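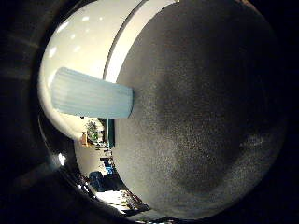 Surface types covered by the new care schedule: speckled dark grey, glossy white and ribbed, translucent pale blue.

MEDIA RELEASE
23/03/2020

Skimard publishes household care schedule for mixed surface finishes

Homewares distributor Skimard has published a care schedule for households that keep matt, glossy and ribbed items together on the same bench or shelf. The schedule replaces the separate leaflets previously packed with the Uta and Prenda ranges and applies to all stock supplied from January.

The document is organised by surface finish. Earlier leaflets were organised by product code, and customers with items from more than one range had to consult several sheets to find the correct cleaning method. The new schedule groups 843 current product codes under 14 finish categories.

"Most of the enquiries we receive concern the finish, and very few concern the item itself," said Fouzia Bajwa, product information manager at Skimard. "A customer with a speckled piece and a gloss piece wants to know whether one cloth and one detergent will do for both. In most cases they will, but the drying step is different."

Speckled and fine-grained finishes

Fleck in a dark finish can hide residue when viewed straight on. The schedule recommends inspection under a light held to one side, followed by a wipe with a damp microfibre cloth and a neutral detergent. Scouring powder is excluded for all speckled finishes. Where a piece has a curved underside, the underside should be cleaned first.

Gloss finishes

White gloss shows smears most clearly where it reflects overhead lighting. Items should be rinsed in clean water and dried by hand with a lint-free cloth. Air drying is permitted in soft water areas only. Melamine sponges may reduce the gloss level with repeated use and are no longer recommended.

Ribbed and translucent finishes

Detergent film collects in the channels between ribs and can give translucent colours a cloudy look. A soft brush should be worked along the channels, not across them. Ribbed cylindrical items should be stored with clearance on both sides – contact with a coarse-textured neighbour can leave rub marks on the raised ribs.

Bench and shelf placement

The schedule includes a short section on spacing. Felt separators are advised where gloss and textured items share a shelf, and watering of indoor plants should be done away from matt finishes, which can retain mineral spotting. Shelves deeper than 700 mm should be loaded with the largest pieces at the rear.

Testing

Cleaning methods were assessed by surface testing consultancy Geagea over around 60 wash and dry cycles per finish category. Gloss level and colour were measured before and after each series.

"The ribbed samples were the most sensitive to technique," said Sawsan Semaan, who supervised the work at Geagea. "Brush direction had a greater effect on the result than the choice of detergent."

Availability

The care schedule is supplied in printed form with new orders and can be requested by existing customers at no charge. Retailers holding older leaflets may continue to distribute them until current stock is exhausted, except for the Prenda gloss leaflet, which should be withdrawn.

Media enquiries: Fouzia Bajwa, Product Information, Skimard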